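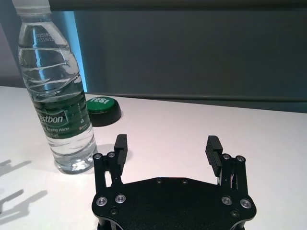 So I finally got myself to the open day at the Pollis mill in Fudbridge, after missing it two years running (once with a cold, once because I'd written it on the wrong page of the calendar). It's a working woollen mill, not a museum, and they only let the public in on one Saturday each summer. Tickets were 12 pounds, booked back in January, and I'd happily pay it again.

The bus drops you at the bottom of the hill and it's a proper climb. Take water! There's a tea van in the yard but the queue was enormous by eleven, and it gets very warm in the weaving shed with all those people in it.

We went round in groups of 17, starting in the wool store. It smells exactly how you'd hope — sheep and old rope and a bit of damp cellar. Our guide let us stick our hands into the bales, and the difference between them is huge. One was almost as soft as cotton wool and the next could have scrubbed a saucepan. The coarse stuff goes into carpet, and the soft goes into the scarves I then spent too much on, but I'll get to that.

Carding was my favourite part. The wool goes in looking like something you'd pull out of a hedge and comes off the far end as this thin, cloudy sheet, and I could have stood there all afternoon. A little boy in our group had to be carried away from it.

Then the looms, and oh, the noise. You get foam earplugs at the door and you do need them. They've got a row of old Samonte looms which they still use for blankets, and a couple of newer Pranex ones that go so fast you can't follow the weft at all. The weaver told us (shouting) that she prefers the old ones, as she can hear when something's about to go wrong. A warp for one of the big blanket runs can take most of a day to set up, every thread tied in by hand. I tried tying three of the knots on the practice frame and two came undone.

The dye house was a bit of a let-down. It was all shut off behind a rope and we just looked at some lids. I'd have liked to see colour going in, but I suppose they don't dye on a Saturday. The pattern books upstairs made up for it, though. There are 234 of them on the shelves, with little squares of cloth glued in and notes in pencil, and you're allowed to turn the pages of the ones laid out on the desk. Some of those mustard and plum checks should be brought back immediately.

The shop is at the end, of course. I bought a grey scarf from the seconds basket for 30 pounds and I still can't find the fault in it. They also sell bags of yarn ends by weight, cash only.

Last bus back down is at ten past five and it does not wait. Wear flat shoes, too — the stairs to the top floor are steep and the treads are worn.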